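Belkadi sets out equipment plan for garment handling cells

Belkadi has approved the next stage of its equipment plan for robotic garment handling, with purchasing due to begin in June. The plan covers two workcells, to be known as Nikach and Ekar, and replaces the earlier practice of ordering parts as each project required them.

Under the new arrangement, all equipment for a cell will be costed together – arms, grippers, cameras, mounts, tables and everyday items such as baskets and clothing. Managers have been asked to submit a single list for each cell, with spares shown on a separate line.

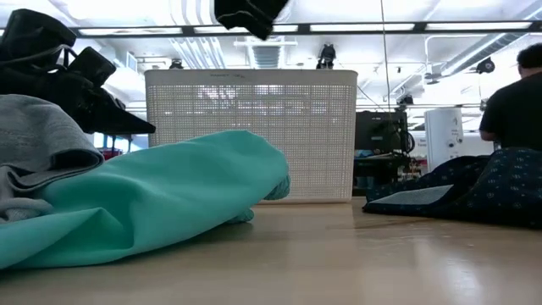
Spending on textiles and containers has until now been met from general supplies. It will in future carry its own budget heading, with an opening stock of 600 garments divided between the cells. Worn or stretched pieces will be withdrawn at each quarterly check and replaced from the same heading.

Magdy Alaoui, who is responsible for equipment planning at Belkadi, said the smaller items had been consistently underestimated.

"The arms are priced once and everyone remembers the figure," he said. "Cables, finger pads and clothing are bought in small orders by different people, and the total is only seen at the end of the year. We would like to see it at the beginning."

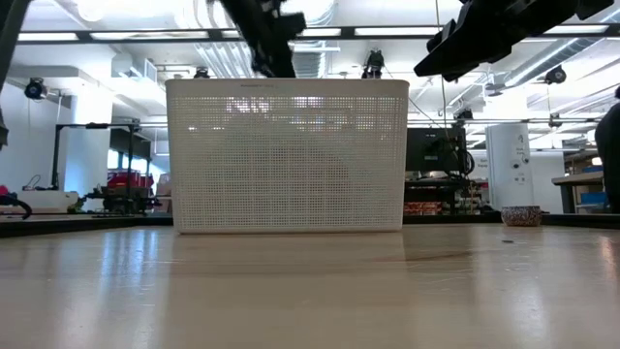

Grippers above a perforated storage basket on the worktop.

Quotations for replacement gripper parts have been requested from Buker, which will also be asked to price a maintenance agreement. Bidders must state delivery times as well as unit costs, and must confirm that spare parts will remain available for the full term of the agreement.

The budget allows for roughly 468 hours of installation and staff training across the two cells. Nikach will be fitted out first. Orders for Ekar will be placed once the Nikach equipment has been accepted, so that any changes to the specification can be made before further money is committed.

Requests for additions to either list should be sent to the equipment planning office before the end of May.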